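How to Set Up a Tea Corner You Will Keep Using

Most advice on tea corners starts with shopping. A tiered stand, a set of matching canisters, a little sign that says TEA in case you forget. I have tried a fair amount of it and given most of it away. What follows needs a table, a kettle and things you probably own already.

1. Cover the table first

Skip the fabric runner. It looks nice until the first spill, and then it lives in the laundry. Plain brown paper does the job. Cut it larger than you think you need and leave a strip of table showing at the back so the paper doesn't ride up against the wall. I am told that the coated mats from Nusard last for years. Mine curled at the corners by September, and I went back to paper.

2. Put the kettle in a corner and leave it there

Pick the corner nearest the outlet. Turn the handle toward the side you reach from and keep the cord behind the kettle, away from the front edge of the table. I like a glass lid for seeing the water level, though I wouldn't pay extra for one. Don't park the kettle under a shelf. Steam will get into the wood sooner or later, whatever the shelf's label says.

3. Give the tray one job

A tray with a raised rim is worth having. It holds spoons, tea bags and the wet things that would otherwise go straight onto the paper. The trouble is that trays attract mail, keys and batteries. Decide what goes on yours and clear off everything else when you wipe it down.

My tray is cream with rounded corners and has "Rabbit" written on it in script, with a faint rabbit drawn lower down. It sits sideways to make room for the cups, so the word runs the wrong way. I can live with that.

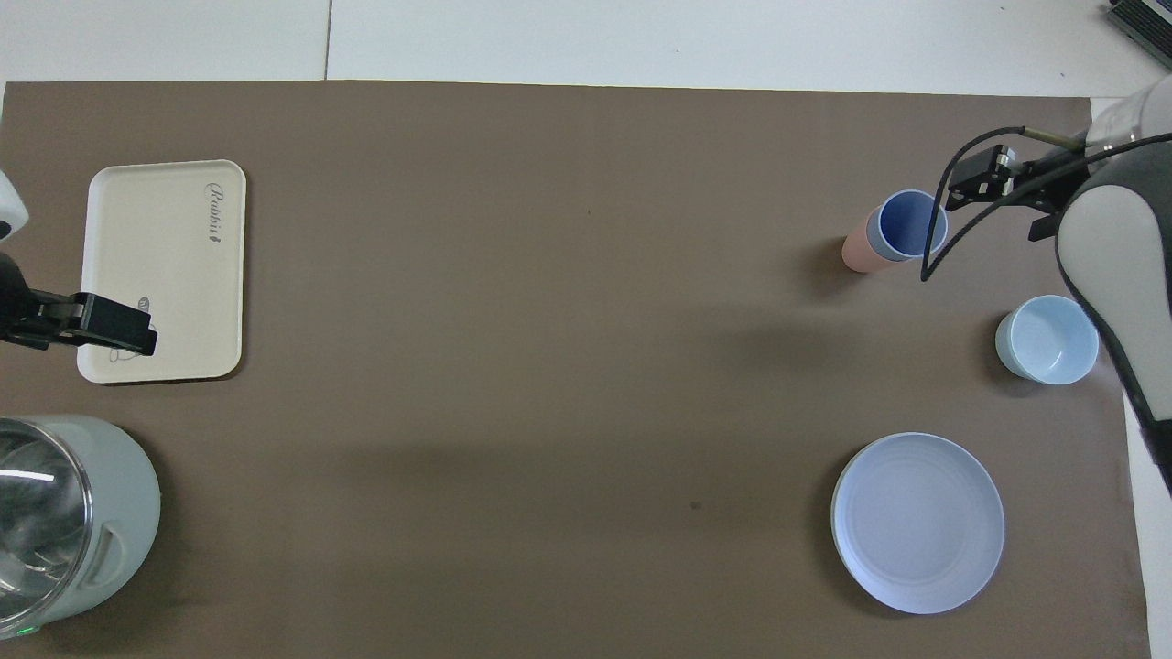 4. Nest the cups, but only two deep

Stacking saves space. Past two, plastic cups grip each other and you end up twisting them apart over the sink. Cups in two colors, say blue and pink, are easier to tell apart than a matching pair, and guests stop asking whose is whose. Let them dry fully before you nest them.

5. Add one bowl

A small bowl near the cups takes sugar, lemon or used tea bags. Choose one. Octavio Jara, who taught me most of what I know about tea, insists on three separate bowls, and his table has no room left for a cup.

6. Try it for 12 days before buying anything

Make your tea there as usual and notice what you keep walking off to fetch. That item belongs on the table. Anything you haven't touched by the end can go back in the cupboard — including the fancy strainer.

Wipe the kettle base with a dry cloth, unplugged, and change the paper when it stains.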